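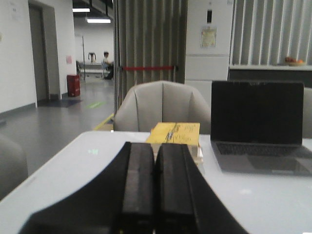 Hard water comes to the Wullham district through limestone, and it leaves most of the limestone's calcium behind in kettles, shower heads and hot water tanks. The supply there tests at 140 milligrams per litre as calcium carbonate, which most utilities would class as moderately hard. It is safe to drink. The cost shows up in the heating bill.

Scale forms when dissolved calcium bicarbonate is heated. The bicarbonate breaks down, carbon dioxide comes off, and calcium carbonate drops out on the nearest hot surface. In an electric storage tank that surface is the element. A coated element still puts the same energy into the water, but its sheath runs hotter to do it, and the sheath eventually splits. In a gas unit the deposit sits between the flame and the water, and more of the heat goes up the flue.

Temperature matters more than most owners expect. Precipitation speeds up steeply as water gets hotter, so a thermostat set well above what the household needs will scale a tank faster. There is a floor, however. Stored water has to stay hot enough to control Legionella, and the local plumbing code sets that figure. Anyone who wants cooler water at the tap should fit a tempering valve and leave the tank alone.
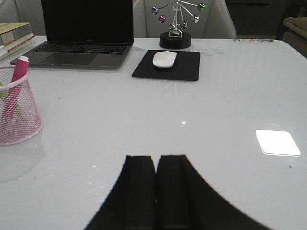 Ion exchange remains the usual treatment. Water passes through a bed of resin beads loaded with sodium, the calcium and magnesium swap places with it, and the bed is flushed with brine when it is spent. The Vanags cabinet softener, common in the newer houses at Kuvumley, holds 18 litres of resin and regenerates on a meter. Older timer models flush whether or not the bed needs it - a waste of salt and water in a house that stands vacant half the week.

Sizing is where many installations go wrong. The calculation uses daily consumption, hardness and the interval between regenerations, and installers often skip the first and guess the third. An oversized bed can channel, with water finding the same path through the resin each time. An undersized one lets hardness through by the evening.

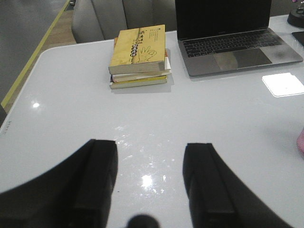
Ulero, a plumbing supply firm in the district, takes the view that many owners would do better to skip the softener altogether, drain the tank once a year and replace the anode on schedule. Its counter staff put the parts at 40 dollars and the work at 2 hours, and say they sell far more elements to people who have never opened the drain valve than to people with untreated water.

The two approaches can be combined. A softened supply does not remove sediment already in the tank, and it can speed up the consumption of a magnesium anode by raising the conductivity of the water. Manufacturers differ on how often the anode should then be checked, and the warranty booklet is the place to look. Outdoor taps and the kitchen cold line are normally left on the hard side of the softener, with the bypass tee installed ahead of the cabinet.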